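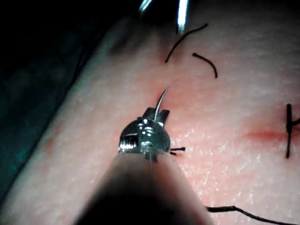

Needle driver comparison, bench 2 – pre-run inspection
Units: Gurngate wrist (left arm), Kultis wrist (right arm)
Controller: Bondarchuk, build 206
Inspector: Funmilayo Bashir
Month: November

1. Emergency stop, both arms
Pass. Brakes engage on both. Reset needs the key, as specified.

2. Jaw closure and grip
Pass with comment. Kultis holds a curved needle at the base without rotation under side load. Gurngate slips at the low grip setting. Use setting 4 for both so the runs can be compared.

3. Wrist backlash
Gurngate: pass. Kultis: pass, but close to the limit in yaw. Recheck after 200 cycles.

4. Wrist camera
Pass with comment. Focus is set for the pad surface, so the instrument shaft is blurred and covers the pad directly under the jaws. Do not judge shaft clearance from this view – use the overhead camera.

5. Glare
Open. Bright highlights on the polished wrist and white speckle on the pad. Lower the ring light to 87 and repeat.

6. Skin pad
Pass. Clamp tight, no lift at the corners. Replace pad before the scored runs.

7. Loose thread
Fail. Cut ends of black suture next to the jaws. Clear before homing the arms.

8. Sharps
Needle count in and out to be signed on the Prostden sheet. Sheet missing at time of inspection.

Result: hold. Items 5, 7 and 8 to be closed before first scored run.

F. Bashir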